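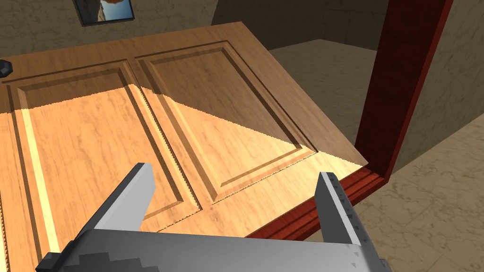 Call for participants: Rumance Choir, fall season

Do you sing in the car? In the shower? Did you sing in school and then somehow stop for twenty years? We would love to have you!

Rumance is a mixed community choir for adults, and we're opening up places again this October. We currently have roughly 40 singers and we're looking for 12 more, in all voice parts. Tenors, we will be especially happy to see you (you know how it is), but altos, sopranos and basses are every bit as welcome.

There is no audition. You don't have to read music either. Plenty of us learned by ear from practice tracks, and you'll get a set for your own part before the first rehearsal.

What we're singing

The big piece this season is a song cycle called Sendis, written for us by our director, Nuanchan Siriwan. It has six short movements about a river town over one long winter, and the fourth one is so pretty that the basses asked to sing it again the first time we tried it.
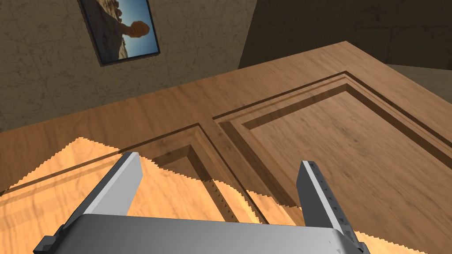 Alongside that we'll do a few folk songs, two rounds and something loud to finish with. If you have a song you've always wanted to sing in four parts, bring it along. Nuanchan arranges a couple of member requests every season, and last spring's sea song came from a soprano who had only been with us a month.

When and where

We rehearse once a week from 7 to 9 p.m. in the upstairs hall at the Mondetti Building. Tea is at 8, and it's a proper break with cake most weeks. The season runs for 10 weeks and ends with a concert at Khasawneh Hall. Please plan on making at least eight of the rehearsals, plus the dress rehearsal on the afternoon of the concert.

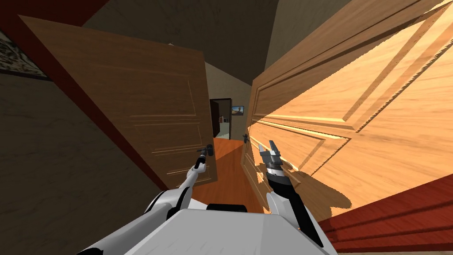 We know that life gets in the way. If you work shifts or have small kids, talk to us first before you decide it can't be done. Several of our singers come every other week and keep up at home with the tracks, and they sound great.

What it costs

The season is $40, sheet music included. Students pay half. If money is tight, tell Nuanchan and she'll sort it out with you quietly.

What to bring

A pencil
A water bottle
A folder for your music, black if you have one
Comfortable shoes, as we stand for much of the second hour 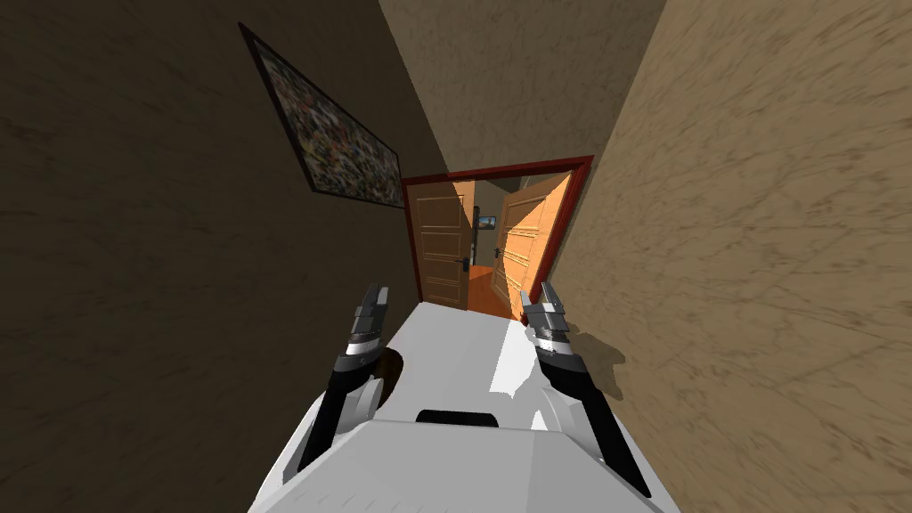
How to join

Send a short note to Nuanchan Siriwan through the contact form on this site. Tell her your name, whether you think you sing high or low (a guess is fine!) and anything that would make rehearsals easier for you, such as large-print music or a chair near the piano.

You can try the first two rehearsals for free before you sign up. Bring a friend if you're nervous about coming alone. Doors open at 6:45 p.m., and we start with easy warm-ups.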